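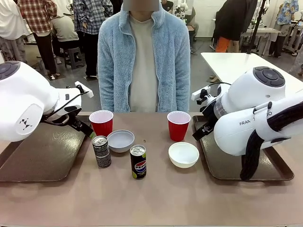
Grakgate tabletop set, fault notes and data card

Version date: 2025-05-08
Site: Stuvorthorpe lab
Task family: two-arm handling of cups, bowls, cans and trays
Episodes: 2840 in the full release, 109 flagged

What went wrong

During collection the left gripper sometimes kept closing after the operator had released the trigger. The close command stayed latched in the Bendis bridge when a network packet was dropped, and the arm carried on with the last value it held. On rigid objects this did little harm. On drink cans it dented the wall, and in 6 episodes the can was crushed far enough to leak onto the table.

The force limit did not catch it. It was set for the bowls and was too high for a thin can.

How to recognise it

- Gripper width keeps falling while the trigger channel reads zero.
- The bridge log shows a gap of 1000 ms or more just before.
- The arm joints look normal. Only the gripper is affected.

Flagged episodes are listed in faults.csv and left out of the default split. They are kept in the download for people working on failure detection. Do not train a grasp policy on them.

Fix

The Langlois driver now opens the gripper to its last safe width if no fresh command arrives. The force limit is set per object. We have not seen the fault since the change, but right arm logs from before July are incomplete, so a few cases may be unflagged there.

Safety

Keep hands off the table while either arm is enabled - the latch could happen with no warning light. Test the stop button before each session and again after any bridge restart. Wipe up spills with both arms powered down.

Known gaps

Force readings are missing for the earliest sessions. Tray episodes have no object weights.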